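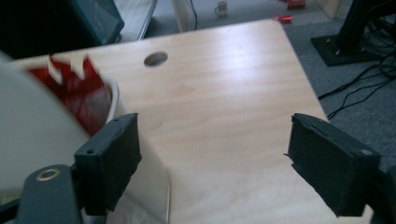 I drove to Wandham on 22nd April for the Fandine open day, mostly to find out whether their hand-held gripper is as good as the brochure has been claiming since January. The brochure shows it with clean square fingers and a background the color of toothpaste. In use it looks more like everyone else's. The fingers are black blocks with a slightly fuzzy pad on them, and the edge of the right-hand pad had begun to fray, with loose fibers sticking out toward the gap. I like seeing that at an open day more than I like seeing a new one, but it did set me up for a day of asking about pads.

Fandine has the upper floor of a former seed warehouse on the edge of town. Parking is across the road and the sign for it faces the wrong way if you come in from the south. Coffee was decent. We were put into groups of visitors and moved between tables every 20 minutes, long enough to pick a gripper up and try a few things and too short to get tired of it. That suits the seller. A tool held in the hand feels light for the first quarter of an hour. I asked if I could stay on at one table through the next slot, and they let me, with some reluctance.

There were two models to compare. The older one is the Rusu, with the long curved arms and a trigger you squeeze with two fingers. The newer one is the Skutivholm, built on the same idea with a stiffer housing and a wider opening. Fandine gives the opening as 105 millimeters. I had brought a steel rule and got close enough to that figure not to argue.

The Rusu was nicer to hold. I had expected the opposite. The balance point sits near the palm, and when you close the fingers slowly they meet flat. On the Skutivholm I tried, one pad touched before the other. The man on the table said it was a matter of adjustment and he'd have it right in a minute. He was still at it with a hex key when our group moved on. It may well be a matter of adjustment. I would still like to know how often it needs doing, and the answer I got was "rarely," twice, from two people.

Then the pads. The claim on the wall was that a set lasts up to 200 hours. I asked what the hours were measured on: closing on nothing, closing on foam blocks, closing on crockery? Crockery is hard on a soft surface, and anything with a sharp edge is worse. The reply was that it was "typical mixed use." I asked if there was a test sheet. There is one, I'm told, and it will be emailed. As of writing I have had a newsletter and a feedback form.

Replacement sets are sold in pairs and come with the screws. Changing one took me a few minutes with the driver they lent me, and the screws are small enough to lose in carpet. I would do the job over a tray.

The camera was the part I wanted to be rude about and couldn't. It sits behind the fingers and looks down between them, and the picture is sharp enough at working distance to see wood grain on the tabletop. The view is wide. You get both fingers and the table, plus plenty of whatever else is in the room, and anything held very close goes to a blur. Fandine sells the wide view as an advantage. I think that depends on how you mean to use the recordings, and I'd want to see the same task shot with a narrower lens before I agreed. They had no narrower lens to show. Bright patches on a pale table could also be a nuisance, and I noticed all the demo tables were pale.

At the last stop an arm was running with the Skutivholm fingers bolted on, moving cups from one side of a table to the other. The presenter said it had been trained on 300 demonstrations made with the hand-held version. It did the job every time I watched. It was also the same cups, put back in the same spots by the same person after each go. I asked if I could put one down myself, tilted, nearer the edge. They'd prefer not to, for insurance reasons – fair enough, though I have heard that one before about machines that later turned out to be bothered by sunlight.

Prices were "on request," so I requested them, and was told a quote would follow once I had described my application. I did describe it. No quote yet.

If you are choosing between the two today, I'd borrow a Rusu for a week and put real hours on the pads. Fandine does loans, with a deposit, and you pay the carriage both ways. I have put my name down for one in place of the Skutivholm I went there to look at.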